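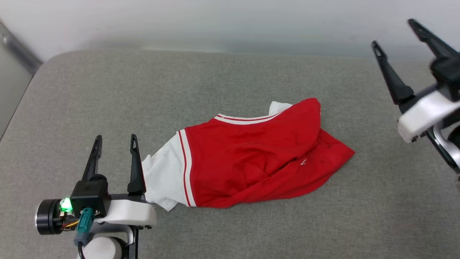 Can It Fold Yet? A Project Report on Machines and Laundry

Ikhsan Raju and Wulan Pattinasarany
Submitted 20/12/2020

1. The question

Our topic started as "Can robots do chores?" and was sent back to us for being too large. We cut it down to laundry, then to folding, then to sportswear on a gray cushion. By November we had a question small enough to answer and were a little embarrassed by it: can a two-armed robot pick up a crumpled garment and leave it flatter than it was?

2. Why clothes are hard

A mug is the same shape every morning. A pair of shorts is a new shape each time you drop it, and most of that shape is hidden underneath. The red and white piece we worked with looks simple until you try to say where its corners are. The waistband trim is easy to find when it happens to be on top. The red part is slightly shiny and bunches up, and the white end spreads out on its own terms. Wulan found the hem by eye in a moment. Asked how she did it, she said "it's the hem," and we were unable to turn this into code.

Stiff fingers don't help. They pinch well, but a pinch can catch one layer or two, and from above both look like success.

3. What we did

We ran 53 trials. In each one the garment was dropped on the cushion and an operator drove both arms through a pick, a spread and one fold. We called our scoring sheet Ovum, for reasons that made sense late at night. A trial passed if the garment ended up folded once with no part of it bunched. We did not require it to look nice, and Ikhsan would like it known that he argued for this rule before seeing any results.

4. Results

Of the 53 trials, 13 passed. Most of the rest went wrong at the first grasp: the fingers closed on air, on the cushion, or on two layers when we wanted one. The best run took 338 seconds from first movement to finished fold. Wulan's best time by hand was 3 seconds, and she was talking to someone.

The second arm was worth having. With one arm we could drag the garment around, and with two we could pull it open – when both had hold of it, that is. Getting the second arm to the right spot without knocking the first one took up almost as much practice as everything else together.

5. What this says about chores

At the Praddale laundry, where Ikhsan worked last summer, flat sheets already go through a machine. It is good at sheets. Socks and baby clothes are still done at a long table by people with radios. Our results fit that picture: the work that comes in one shape is going to machines, and the pile on the chair is staying with us for now.

6. Next time

We would mark the corners with colored thread, use a duller fabric and try a gripper with softer tips. We would also start with a towel.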